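Chapter 4
Corners, and Other Places Where Rooms Go Wrong

A right angle is easy to draw and hard to build. Plasterers have been selling us 88 degrees at the price of 90 since at least 1828, and most sofas have been too polite to mention it.

In this chapter we measure a corner with a tape and some arithmetic. Mark 30 inches along one wall and 40 along the other — the diagonal ought to be 50.
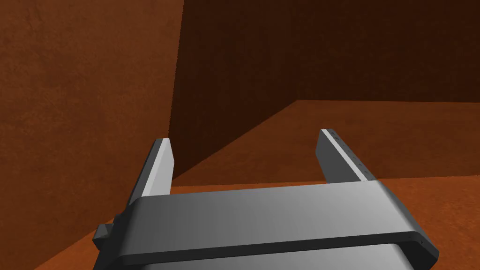
Lina Sayegh objects that in her 25 years of hanging shelves the diagonal has never once been 50. We take this up in Section 4.2.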